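How to Wash and Store Decorated Plates Without Wearing Off the Pattern

Most of the old plates that come through the shop at Gromside have the same problem. The glaze is sound, there are no cracks, and the pattern is half gone. Nearly all of that wear comes from the kitchen sink, and it can be avoided.

Work out what you have

Turn the plate over under a good light. Then tilt it and look across the face at a low angle. If the colours sit under a smooth, even gloss, the decoration is probably underglaze and will put up with a fair bit. If you can see or feel the edge of the colour with a fingertip, it's on top of the glaze and needs more care. Gold and silver bands are nearly always on top.

Dishwasher-safe marks are worth believing on newer plates. On older ones with no mark, assume hand wash only.

What you'll need

A plastic tub that fits in your sink
Mild dishwashing liquid
A soft cotton cloth
A rack with upright slots
2 clean tea towels
Bicarb soda for tea stains

Washing

1. Scrape food off with a rubber spatula. Don't use a knife or the edge of another plate.

2. Put the plastic tub in the sink, or line the sink with a folded tea towel. Swing the tap out of the way if it moves.

3. Fill with warm water and a small squirt of detergent. You should be able to keep your hands in it comfortably. Very hot water on a cold plate can start fine cracks in the glaze, especially in winter.

4. Wash one plate at a time. Wipe the face with the cloth in light circles, then the rim, then the back and the foot. Keep scourers and the green side of sponges away from all of it.

5. Rinse in clean warm water. If you're on hard tank or bore water, add a splash of white vinegar to the rinse, but skip this for anything with a metallic band.

For tea or coffee marks, mix bicarb with enough water to make a loose paste and dab it on with a fingertip. Leave it for two minutes and rinse. Don't scrub with it. Never use bleach on a crazed plate - it gets in under the glaze and the damage shows up months later.

Drying

Stand plates on edge with a slot between each one if you have the room. Faces that touch will rub when the rack gets bumped, and trapped water leaves a tide mark.

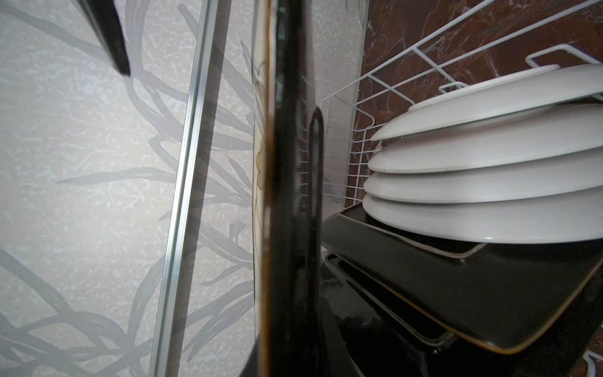
A floral plate seen edge-on, near the dish rack.

Check the rack itself every so often. Coated wire is kind to rims until the coating splits, and then the bare metal leaves grey lines on the glaze. My Wernis rack lasted well, but I replaced it when the tips of the prongs began to show through. A short piece of clear aquarium tubing, slit along one side, will cover a bad spot in the meantime.

Give the plates an hour in the rack, then finish with a dry tea towel. Pay attention to the unglazed ring on the foot, as it holds water longer than the rest. Plates put away damp can go musty, and in a closed cupboard in November that doesn't take long.

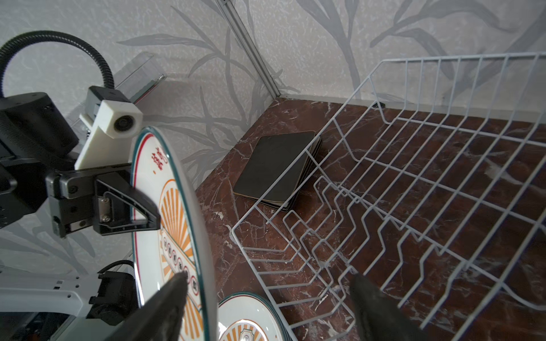 Stacking is where the remaining wear happens. The foot of each plate is rough, and it sits right on the pattern of the one below. Put something soft between them. Felt rounds are sold for this, though paper towel or squares cut from an old flannelette sheet work just as well. Keep stacks low and group by size, with the heaviest at the bottom. Lift plates out from the top and don't drag one from the middle.

If you'd sooner keep them upright in the cupboard, use a stand with padded slots and check that the plates can't roll forward when the door opens.

For display, avoid sprung wire hangers on anything chipped or crazed. The Faltirby shop stocks adhesive disc hangers, and the 200 mm size suits a heavy dinner plate. Let the disc dry overnight before you hang anything from it.

Updated 15 Mar 2020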